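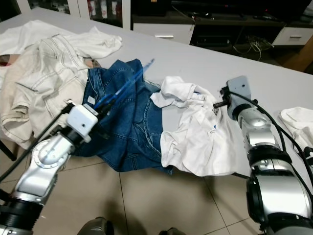 Two-arm garment handling, Valtevitz demonstration room.

Call for participants: open day on robotic garment handling

Ullberg seeks adult participants for its open day in March. Attendees watch a two-arm system handle jeans and T-shirts on a table, then complete a written rating form. Each session runs 2 hours. No technical background is required.

Participants bring one pair of pants or one T-shirt, laundered, with empty pockets. Items are returned at the end of the session.

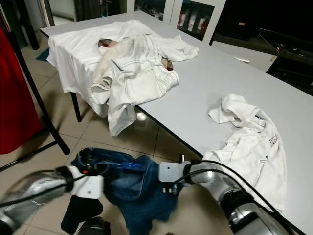 How to apply

Send name, age and preferred session to Yavuz Baysal, Ullberg, Valtevitz, by December 1, 2024. Places are limited to 177. Questions on access to the building go to Nermin Uçar.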